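The Shop on the Green Cloth

I was put in charge of the toy bakery because I was the only grown-up at the Lullby sale who didn't have a proper job. Chantelle had the cash tin, Ekene had the tea urn, and Yi-chun was out by the gate in a hat, waving cars into the wrong field. So I got the green cloth and the under-fives.

I'd been told it would be a doddle. You put the pretend cakes out, the little ones come and buy them with buttons, you give them their buttons back. I had a jar of 134 buttons (Chantelle had written the number on the lid, and underlined it, which I took personally).

My first customer was a boy called Elibariki, who was five and had clearly run a business before. He walked up and down in front of my table with his hands behind his back.

"Where do you keep the bread?" he said.

I said we were more of a cake place.

"You've got a basket, though."

I did have a basket. It was a nice one, wicker, with a fat rolled rim, and I'd stuck it at the back because I liked the look of it. I told him the basket was for people to take their shopping home in. He thought about this for ages.

"Then they'll all want it," he said, "and you've only got the one."

Well! He had me there. I asked what he'd do, and before I'd finished asking he was round my side of the table with his sleeves pushed up. Everything was to go in the bowl, he said. People would choose from the bowl, the cake would go in the basket, they'd pay, and then the cake would come out of the basket and go back in the bowl, and you could do that for ever.

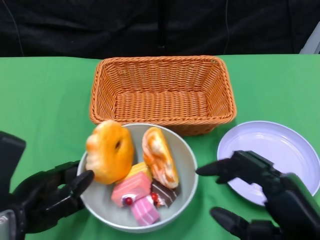
We opened again at nine minutes past two. I know because he made me look at my watch and say it out loud.

The second customer was his gran, Mrs Gumede, who wanted something with a cherry. Elibariki told her the cherry ones were very dear today. How dear? Up to 23 buttons, he said, depending. She asked depending on what and he said on who was asking, and I had to go and do something with the jar so he wouldn't see my face.

She beat him down to eight. I've haggled over a second-hand car with less fuss than that woman made over a slice of pink cake, and she never raised her voice once. She carried it in the basket as far as the tea urn and back, and told Ekene it was a bit dry.

After that there was a queue, a real one, with pushing. A girl in wellies bought the doughnut and wouldn't give it up, and lay down on the grass to make the point. I was all for letting her keep it, but Elibariki crouched beside her and said, quite kindly, that if she brought it back she could buy it again. She sat up. She'd honestly never thought of that! She bought it three more times before her dad came for her.

When Chantelle came over to pack up she emptied the jar on to the cloth and started counting, lips moving, and I stood there like I was waiting for exam results.

"You're nine over," she said.

I looked at Elibariki. He was putting the yellow slice back in the bowl, very carefully, and he'd only got one button left on his cardigan.

"It was a good day," he said.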